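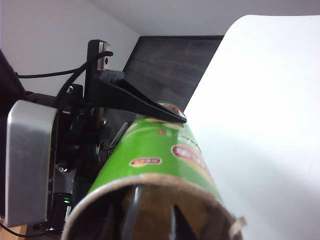 Welcome back, everybody, and thank you for moving the chairs. Today we begin the part of the course I look forward to most, which is the question of what a package is for once you stop thinking about the thing inside it. Last time we talked about price tags and shelf height, and a few of you wrote very nice pages about cereal. I want to slow down now and think about the container itself as a piece of persuasion. Take a snack can that comes in bright lime green, with printing on the outside, and then look down into the open end and you find plain brown cardboard with a bit of fuzz to it, and a rim that has started to fray. All the money and all the talk went to the outer skin. I find that rather touching, and I also find it useful, because most of what we'll say today is about that skin and who gets to decide what goes on it.

Packaging and the Shopper, Unit 4
Notes by Sowmya Salian
Revised 2026-03-27

1. Three jobs that get mixed up

A package has to protect, it has to inform, and it has to sell. Textbooks like to list these as if they were handled by separate people in separate rooms, and in a large company they may well be. In a small one they all land on the same desk. When I worked on the Markorano account many years ago (crackers, mostly, and one very unfortunate fig bar), the woman who chose the cardboard was also the woman who wrote the back panel, and you could tell! She knew how much room she had and she never ran over. When you read a package for your assignment, please try to say which job each part is doing, and don't worry if a part is doing two. The ingredient list informs, of course, but a short ingredient list set in large type is selling something too.

2. Color as a family name

We tend to say that color "gets attention," and I'd like us to be pickier than that. Color gets attention only against its neighbors. A loud box in a row of loud boxes is a quiet box. What color does very well is tell a returning shopper which member of the family she is looking at. Plain, spicy, low salt, the one the kids like. She learned that code without meaning to, and she'll be cross with you if you change it.

The Pathirana tea case in your reader is all about this. The company had one color per blend, and then a new designer came in and moved everything to cream with a thin colored stripe. It was a lovely piece of work. Complaints went up to 149 in the month of March, and nearly all of them came from people who had taken home the wrong tea. Please read the letters at the back of the case, even if you skim the rest. They're short, and some of them are very funny.
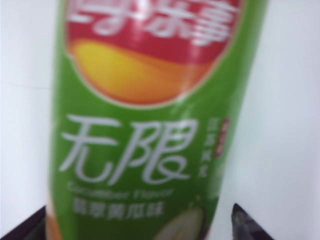

Fig. 2. Large oval logo in red and golden yellow on a green can. Even out of focus, the colors hold.

Try the squint test at home. Stand across the kitchen, let your eyes go soft, and see what is left of each package on the counter. Usually the words go first, then the small pictures. What stays is one or two big shapes and the ground color. If you can still name the brand, the design is carrying its weight. I'd do this with things you have owned for a long while and also with something you bought only this week, because the results are quite different, and part of what you are measuring is your own memory.

3. Shape, and the trouble with round things

A box has a front. A cylinder has whatever front the stock clerk gave it, and that may be the nutrition panel. Designers deal with this by repeating the main art around the body, or by letting a pattern run all the way around so that no view is a bad one. Satik, in your reader, did a little of both with its drinking chocolate tins, and the early sketches are worth a look.

Round packages have another habit, which is that they don't stay where you put them. In the cupboard, in the car, in the bottom of the grocery bag, they end up on their sides.

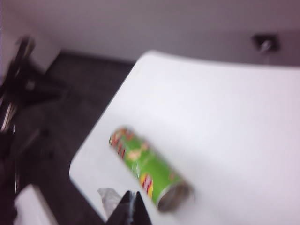

Shanthi Sarkar wrote to me after last term's version of these notes to say that I give the shelf far too much credit. Most of a package's life is spent at home, she argued, half used and lying any which way, and a design that only works standing up at the store has been tested in the wrong room. I think she is right, and I've changed the assignment because of it.

4. For next time

Choose one package you already have at home. Write up to 300 words on how it looks in the place where it is kept, and then a second, shorter piece on how it looks in the store. Don't clean it up first. Bring the package if it's not too messy.

Reading: the Getent case, through page 47. You may skip the appendix on printing costs, though I'm fond of it myself and will happily talk about it with anyone who stays after.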